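Section 8: Setting Up Two-Step Sign-In for Your Team

Welcome back! If you have come straight from Section 7, you already have your Viltcombe administrator account and at least one team in it, and you are ready for the part that most people put off until a rainy afternoon. Please don't put it off. Two-step sign-in takes very little time to turn on, and it means that a password scribbled on a sticky note, or reused from an old shopping account, is no longer enough to let a stranger into your files.

Before you begin

You will need your administrator password, a phone with the Brelter code app installed (or any other code app you already like), and a printer or a piece of paper for your backup codes. It also helps to warn your team the day before. People who meet a new sign-in screen without any notice tend to think they are being tricked – and we would much prefer that they stay suspicious of strange screens.

Turning it on for yourself

1. Sign in to Viltcombe and open the Settings page from the menu under your initials.

2. Choose Security, then Sign-In Methods. If you don't see Security in the list, you are signed in as an ordinary member, so sign out and come back in with your administrator account.

3. Click Add a Second Step. A square code appears on the screen.

4. Open the code app on your phone, tap the plus sign, and point the phone at the square code. Your account will show up in the app under the name Viltcombe, with a number beneath it that keeps changing.

5. Type the number into the box and click Confirm. If the number changes while you are still typing, just clear the box and use the new one. No harm done, and it happens to all of us!

6. Print or write down the backup codes. There are 8 of them, and each one works a single time.

Caution: Do not save your backup codes in the same place as your password. A photo of the codes on your phone is no help at all on the day the phone goes missing. A locked drawer or a home safe does the job nicely.

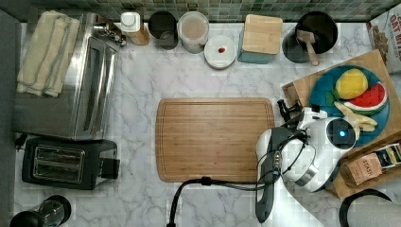
Once your own account is working, sign out and sign in again, all the way through, before you touch anybody else's settings. We know it's tempting to skip ahead, but an administrator who is locked out can't rescue anyone, and a reset through our support desk can take 2 business days.

Turning it on for everyone else

7. Go back to Security and open the Team Rules tab.

8. Pick one small group to start with. In these instructions we use a practice group called Testgate, and you are welcome to make one with the same name.

9. Set Require a Second Step to On, and choose a grace period. The default is 17 days. During that time members see a friendly reminder each time they sign in, with a Skip for Now link.

10. Click Save, then Send Notice. You can add a few words of your own to the message, and we hope you will. A sentence or two from someone they know goes a long way with people who are nervous about this sort of thing.

11. When the first group has settled in, repeat steps 8 to 10 for the others.

Note: If your company bought Viltcombe through Mishra, your Team Rules tab may be labeled Group Policy. The settings inside are the same.

If a member gets stuck

A code that is refused again and again usually comes from a phone whose clock has drifted. Ask the member to set the phone's date and time to automatic and try once more. If that doesn't help, open the member's page, click Reset Second Step, and have them start over from step 3 on their own account.

Caution: Only reset a second step after you have spoken with the member in person or called them at a number you already had. An email asking for a quick reset may come from someone else entirely – even when the name at the top looks right.

Error 88 means that the grace period has ended. Open the member's page and click Extend Once, then ask them to finish setting up the same day. Managing lost and replaced phones is covered in Section 9.

Section last revised March 30, 2018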